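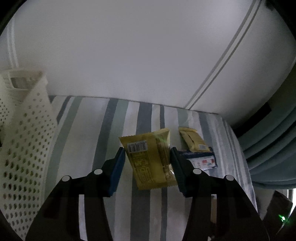 Figure 1. Yellow snack packet above a striped fabric surface.

Unit 4: Remittances and the household budget
Course notes, Migration and Economy. Prepared by Duarte Aguiar

These notes go together with the second reading, the chapter of Rodica Matei on the town of Jurkbridge. Please read the chapter first. The notes repeat only the parts which we will need for the seminar in May.

4.1 What we mean by a remittance

A remittance is money or goods that a person who works abroad sends to people at home. In this course we count both. Many official statistics count only the money which passes through banks and licensed transfer offices, so the goods are not visible in them, and neither is the cash carried by hand. When you compare two sources, check first which definition each one uses. I lose many points from student papers on this matter every year.

We also separate remittances from savings. If a worker puts money in her own account at home and the family has no access to it, we treat it as savings, even if it crossed the same border.

4.2 The Jurkbridge households

Matei interviewed 605 households with at least one member abroad. She asked each of them to keep a notebook for 30 weeks and to write down everything received and what it was used for. The average household received 1,238 dollars during this period. This average hides a lot. A small number of families received large sums for building a house, and the middle household received much less. For the seminar please be ready to explain why the median is the better number here.

The notebooks show that most money went to ordinary things: food, heating, school costs, medicine. Repayment of the debt for the journey came next. Investment in a business was rare, and Matei connects this with the weak local market. A family that opens a second bakery in a small town only takes customers from the first one.

4.3 The cost of sending

The sender pays a fee and also loses something on the exchange rate. Students often forget the second part. In the chapter, two transfer offices are compared, Pletine and Jumum. Pletine asked for a higher fee but gave the better rate. For small amounts Jumum was cheaper, for large amounts Pletine. With both costs together, a typical sender lost around 7 percent of the amount.

Exercise: write the total cost as a function of the amount sent, with a fixed fee F and an exchange margin m. Find at which amount the two offices cost the same. What must be true about the fees and margins so that such an amount exists?

4.4 Do remittances reduce the wish to leave?

Here the literature does not agree. One argument says that the money makes life at home better and so fewer people go. The other says that it pays for the next ticket. Söderlund, the small factory town in the third reading, supports the second argument, but there the older migrants also helped with housing and work, and it is difficult to separate the effect of the money from the effect of the contacts.

For the seminar: bring your solution to the exercise and one page on section 4.4. Handwritten is fine if I can read it.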